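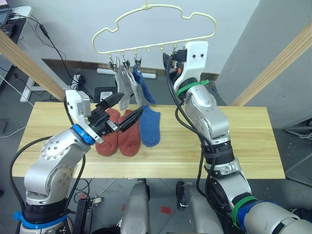 Places to Explore | Ages 7 to 10

How does a cave get its icicles?

If you ever go into a really big cave with a guide, the first thing you'll probably do is look up, and the second thing you'll do is say "whoa." I know I did! My first cave was one called Montes, when I was nine, and my neck hurt for the whole ride home.

The pointy shapes hanging from the roof look like icicles, but they are made of stone. They are called stalactites (say it like this: stuh-LACK-tites). The ones growing up from the floor are called stalagmites. A lot of grown-ups mix them up, so try the trick my guide taught me. Stalactite has a C in it, for ceiling, and stalagmite has a G, for ground.

So where does the stone come from? It starts with rain. When rain falls and soaks down through the soil, it picks up a gas called carbon dioxide – the same gas that makes the bubbles in soda – and that turns the water into a very, very weak acid. It won't hurt you, but it can slowly melt away a kind of rock called limestone, a tiny bit at a time. Over thousands and thousands of years, all that trickling water can carve out a whole cave.

The water is now carrying a little bit of limestone along with it, too small to see. When a drop comes through a crack in the roof, it hangs there for a moment and leaves a speck of stone behind before it falls. Then comes another drop, and another. When the drop lands on the floor, it can leave a speck there too, and that's how a stalagmite begins. Sometimes the two grow until they meet in the middle and make a column, like the ones that hold up a porch roof.

Most stalactites grow slower than your fingernails do – much, much slower. A guide named Getachew Birhane once showed me one no longer than my pinkie and told me it was older than my great-grandmother. I had to think about that one for a while.

And please don't touch them, even the low ones that seem to be asking for it. Your skin has oil on it, and the oil can stop the next drops from leaving their stone behind. Keep your hands in your pockets (it's chilly in there anyway, so bring a sweater) and listen for the dripping. If you hear a plink in the dark, a stalagmite might be getting its next little speck.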